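August, late, kitchen table

Ate toast for tea again because the lab ran over. Hoi-yan says a diary ought to begin with the weather, so: warm, and the windows in the robotics room at Skendgate open as far as the width of a pencil. We propped them with pencils.

The summer project is now in the stage where everybody has a job title and no two people agree on what the titles mean. Védís is Lead, which she got by being the only one who read the rules. Chenxi is Controls. Zhenhua is Data, and has a spreadsheet to prove it. I am Tasks and Fixtures, meaning I put tape on things and find objects for the robot to pick up. Three years of an engineering degree and I have become a person who owns strong opinions about tape.

The robot is called Savach. We didn't choose the name, it came with the grant from Rurken, along with a long document on how to store it and a very short one on how to use it. Chenxi has annotated the short one so heavily that it is now the longer of the two.

The competition task, for when I read this at fifty and have forgotten: parts handling, with two hands. You pick up a car part, you move it to a marked place, you put it down inside the lines, and you do it again until the judges get bored or your time is gone. The marks are out of 42, a number so peculiar that Védís wrote to ask, and was told it was correct. Placement counts for most of it. Dropping the part costs you 2. Dropping the part on a judge is not covered, though Zhenhua looked.

We did morning practice with cardboard plates, which went well, and which Qianru Cheng described as "encouraging, if the competition is about cardboard". She is our supervisor and she has a gift. After lunch we moved on to the real thing.
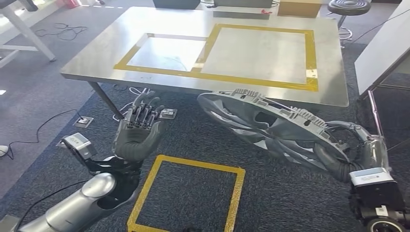

Wheel covers are horrible objects and I say so as the man who brought them in. I bought ours from a breaker's yard on the Du road, where the owner asked what car I'd got and I said none, and he charged me more. A plate is the same all the way round. With a wheel cover you have the spokes, which are all gaps, and then you have that ribbed, toothed rim, which feels different to the fingers depending on which bit they land on. Chenxi had tuned the grip for smooth edges. So the first attempts were a sort of handshake with a hedgehog. Savach would take hold, think about it, and let go with what I can only call tact. Once he (Chenxi, I mean) let the fingers close more slowly and stopped asking for the same pressure from each of them, it began to hold on. I wrote that down before he could change it back.

The left hand is its own sorrow. It is meant to come across and steady the part before the arms swing round to the table, and for most of the afternoon it preferred not to. Védís said it looked like someone taking an oath. Chenxi said it was waiting for a signal that the right hand was supposed to send, and that the right hand was sending it, and that the left hand was receiving it. He said this several times with less and less breath. Around five Hoi-yan, who is only with us until term starts and is supposed to be writing the report, asked whether the two hands agreed on what the time was. They did not. There was a delay set in one file and not in the other. Chenxi went for a walk round the car park and came back with crisps for all of us, which I took as an apology to the left hand.

Then my bit, the tape. There was a long argument about the tape. The rules say the floor square must be "clearly marked" and the table rectangle must be "divided", and say nothing about where the measurement is taken from. Inside edge or outside edge? The width of a bit of yellow tape doesn't sound like much until you're losing marks by it. I am an inside edge man. Zhenhua is outside edge, and has a graph. Védís ruled that we'd practise to the inside, on the grounds that if we could do that we could do the other, and Zhenhua said "noted" in the voice he keeps for things he is going to bring up in October.

The glare on the left part of the table top is still a nuisance. The lights bounce straight off it and Savach's idea of where the line is starts wandering. I suggested turning off a light. Qianru said the competition hall would have up to 50 of them and she doubted they would turn those off for us. Fair. I suggested matt tape, and got sent to look up the price of matt tape, so that's my evening gone.

Zhenhua wants 2,000 recorded grasps before we travel. He says it as if they might be picked off a tree. Each one needs somebody to reset the part, and I have looked down the list of job titles and "reset the part" would seem to come under Fixtures. My knees have opinions. I asked if we could build something to put the wheel cover back for us, and Védís pointed out that this was a fairly good description of the robot.

Last runs of the day were better. Not good, but the sort of bad you could explain to a visitor. One placement landed wholly inside the right-hand section and we all made a noise. Hoi-yan put it in the report straight away with an adverb, and Qianru took the adverb out.

Tomorrow: matt tape, if it costs less than my rent. Ask Chenxi whether the delay is fixed or only moved. Ring the breaker's yard about a second wheel cover, same pattern, and let Védís do the talking, as she looks like someone with a car. Buy bread. Possibly something to go on it.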